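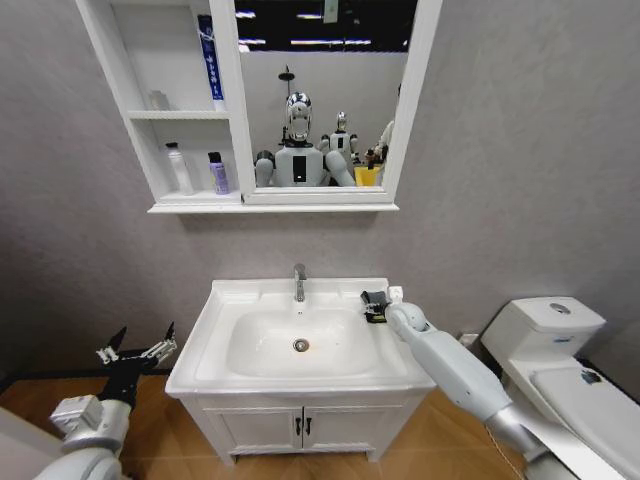 The **bathroom cabinet**, also called a medicine cabinet, is a small wall-hung cupboard used to keep toiletries, first-aid supplies and, against most advice, medicines. It is usually fixed above the washbasin and often carries a mirror.

## Name

The older name has outlived its accuracy. Bathrooms are warm and damp, and many tablets are labelled for storage in a cool, dry place. Makers continue to sell "medicine cabinets" all the same, and few of their leaflets mention the problem.

## Types

Recessed cabinets sit in a hole cut between the wall studs. Surface-mounted cabinets hang from screws or a rail and are more common where walls are solid. A third group pairs open shelves with a fixed mirror and has no door at all. Sellers describe this last type as "airy". It is also cheaper to make, needing no hinges, and leaves the contents open to dust and to small children.

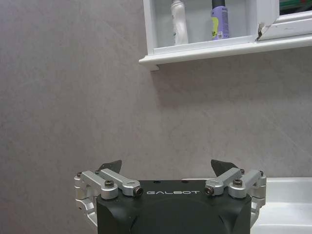 *Lower part of a white wall-mounted cabinet with a projecting ledge, against a grey textured wall.*

## Claims and disputes

Claims made for bathroom cabinets are seldom tested by anyone other than the seller. The Vudton catalogue has described its coated boards as "steam-proof", a term it does not define. Clokitz advertises a door rated for 2,000 openings, which sounds generous until it is divided among a family: at 6 openings a day the figure is reached in less than a year. The company does not say what happens to the hinge afterwards.

The so-called Quintero rule, which places the middle of the mirror at the eye level of the shortest adult in the house, is repeated in many fitting guides. No source earlier than a Ziton sales booklet has been found for it, and the booklet gives no reasoning. It also leaves the tallest adult stooping.

Anti-mist coatings are a further point of doubt. They wear off with cleaning, and the time this takes is rarely stated. Heated pads behind the glass are easier to judge, though they need a suitable electrical supply.

## Fitting

Load limits printed on the box assume sound masonry. On plasterboard the limit depends on the fixings, which are often sold separately.

## See also

- Washbasin
- Mirror
- Shelf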